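4. Setting up the Drammont label printer on your workbench

4.1 Before you begin

Choose a flat and stable surface. The printer needs free space behind it, so that the cover can open fully and the cable is not bent. Keep it away from direct sunlight and from the heater, as the label paper changes colour when it becomes warm.

Check that the box contains the printer, the power supply, the USB cable and 2 rolls of labels. If a part is missing, write to the shop before you install anything.

4.2 Loading the first roll

1. Switch the printer off and unplug the power supply.
2. Press both side latches and lift the cover.
3. Remove the orange transport foam. Keep it for later moving.
4. Put the roll on the spindle with the printable side facing up.
5. Pull the paper under the two grey guides until it comes out at the front by the width of one finger.
6. Close the cover. You should hear a click on the left and on the right.

CAUTION: The print head is directly behind the cover and can be hot after long printing. Wait ten minutes before you touch it.

Note: One roll holds 600 labels. When a red stripe appears on the paper edge, the roll is almost finished.

4.3 First start and calibration

1. Connect the power supply and switch the printer on. The lamp blinks green.
2. Hold the Feed button until the lamp blinks 2 times, then release it.
3. The printer feeds several empty labels and stops. This is normal – please do not pull on the paper.
4. Print the test label. The frame line must have the same distance from all four edges.
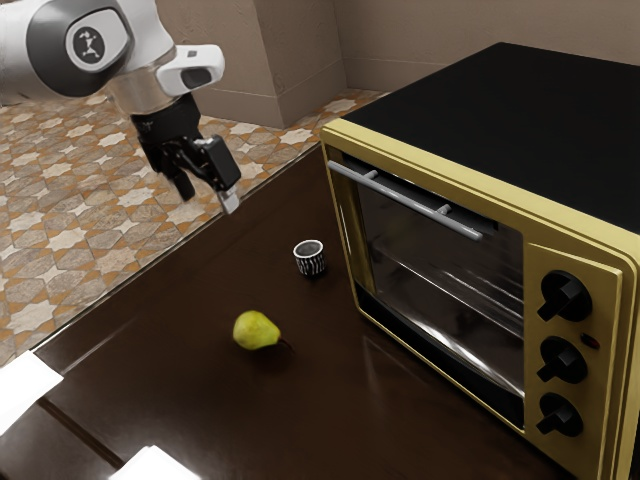
If the line is too close to one edge, open the cover, move the guides a little nearer to the paper and repeat from step 2. Small differences in colour are not a fault.

4.4 Cleaning

Clean the print head after every second roll. Use a soft cloth with a little alcohol and wipe in one direction only. Let it dry completely before you close the cover.

Text of this section: Helju Rimkutė. Checked by Ambros Aigner, May.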